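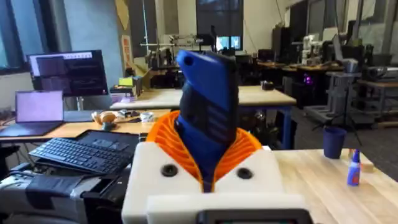
The email that ruined my spring had the subject line "We miss you, Dale." I wrote it at 4:40 in the afternoon, with a bag of pretzels in my lap, for a company called Oline that sells replacement filters for kitchen faucets. I'd been at Illinell for two years by then and I'd written maybe a hundred of these win-back emails (you bought something once, you never came back, please come back, have a coupon). You write them on a dark screen with lines of light text and a purple-tinted panel, with a white bar across the top, and after enough hours you stop reading any of it. I sure had. I put Dale in the subject line because Dale Beaulieu sat across from me and I needed a name to test with. Then I took my break, came back, and pressed Send to the whole list.

The whole list was 727 people. One of them was named Dale. I looked it up later.

I didn't notice for eleven minutes. I was looking at coats online, if you want to know. Then the replies started coming in, and I thought great, engagement! My boss Aaliyah Fortin loves engagement. She has it on a mug. So I opened the first one with a big smile on my face.

"Who is Dale?"

The second one said, "Wrong number." To an email. The third was from a lady in Naylor who said she was sorry to hear I was missing somebody and that she had lost her brother Dale in January, and was there anything she could do.

I closed my laptop. Then I opened it again, since closing it doesn't do anything.

"Dale," I said.

"Yeah?"

"How would you feel about being missed by 727 people?"

He took off one headphone. Dale is a big slow careful guy who does the reporting, all the charts and so on, and he never once sent anything to anybody without reading it out loud under his breath first. I used to find that annoying. He came around to my side of the desk and read the subject line, and then he read the lady's reply, and he didn't say anything for a while.

"She thinks you're grieving," he said.

"I know she does."

"Are you going to tell Aaliyah?"

I said I was going to tell Aaliyah right after I fixed it. Which, you can't fix it. It's an email. It's gone, it's in there with the dentist reminders. What you can do is send a second email that says oops, and there's a whole art to the oops email. Some companies do better on the oops than they ever did on the regular one, and I've been in meetings where people talked about faking one.

So I started on the oops. My first try was "Sorry, we meant YOU." My second was "Dale says hi." I liked that one a lot, I was laughing at it, and then I'd look at the other window with the lady from Naylor and quit laughing. 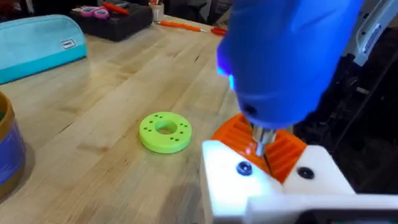
By five-thirty there were 70 replies. I'd never gotten more than four on anything, and two of those were always out-of-office. People wanted to know if Dale was okay. A man wrote three paragraphs about a Dale he'd been in the Navy with and asked if this was the same one. Somebody's kid had gotten hold of a phone and sent back nothing but cats. One guy demanded to be taken off the list immediately and then wrote again ten minutes later to ask if the coupon still worked.

Dale pulled his chair around and we split them up. He took the confused ones and I took the angry ones, and neither of us took the lady from Naylor. She just sat there at the top.

"You should write her," he said.

"You write her, it's your name."

"It's my name but it's your email."

That was fair. I typed, "Thank you for reaching out to Oline customer care," and Dale made a sound like he'd bitten a fork. I deleted it. I typed that I was so sorry for her loss, that Dale was a coworker of mine and was sitting next to me eating my pretzels, that I had put his name in by mistake, and that I felt terrible it had landed on her of all people. I read it out loud under my breath. Then I sent it to one person, and I checked about nine times that it was one person.

Aaliyah walked by with her coat on.

"Why do we have a thirty percent open rate on faucets?" she said.

I told her. I told it badly and out of order, starting with the coats for some reason. She listened to all of it with her keys in her hand. She has this thing where her face doesn't move until she's picked what to do with it.

"What did the client say?"

"They haven't seen it yet."

"They're on the list," she said. "Everybody at Oline is on the list. That's how they check on us."

So then we all three looked at the replies again, and there, between a Navy guy and a cat, was the owner of Oline. He'd written at 4:58. It said, "Is Dale no longer with the account?"

Aaliyah sat down. She put her keys on my desk and called him right there, and I heard her say "no, he's fine" and "no, he's right here" and then she held out the phone, and Dale, who hates the phone, took it and said, "Hello, sir, I'm alive."

We kept the client. We did a second email in the end, a plain one, with an apology and the coupon and no jokes. Aaliyah wrote it herself and made both of us read it. It sold 300 filters. The owner wanted to know if we could do it again next month with a different name, and I heard her say no to him three separate times through the wall.

The lady wrote me back that night. I read it on the bus. She said it was all right. She said her brother had put in that faucet, and he'd done it crooked, and she'd stopped buying the filters after he passed as she couldn't get the cap off by herself. He'd always done it for her.

I forwarded it to Dale. He didn't answer, but the next morning he was in before me, and he had one of the sample faucets clamped to the edge of his desk and was turning the cap back and forth, back and forth, writing something down.

"It's a quarter turn," he said. "Then you push up. The instructions don't say to push up."

I asked him if he wanted me to tell her.

"I already wrote it," he said. "Read it before I send it."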